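Home Shop Journal FAQ Contact

Folding and washing jeans: your questions

How often should I wash my jeans?
Less than you think! I go by smell and visible grime, and mine easily get six wears. Cold water, inside out, zip done up.

Will the colour run?
Dark pairs will for the first few washes, so keep them away from your whites. Faded blues are much more relaxed about company.

Can they go in the dryer?
I'd hang them by the waistband instead. Two pegs, a bit of breeze, and they come in with hardly a crease (I love this part).

Where's the best place to fold?
On the bed, every time! You've got room to spread the legs right out, and a fleecy blanket stops the denim sliding about. 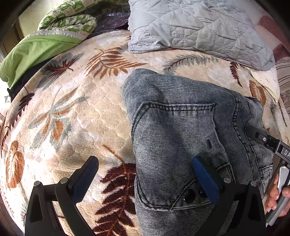

Smooth the back pockets flat first, lay one leg over the other, then bring the hems up to the waistband and fold once more. Thick seams fight back a little, so press them down with your palm.

Fold or hang?
Fold, if you've got a drawer. Heavy denim can drag a thin hanger out of shape.

Got another one? Write to Urmas at Husereck.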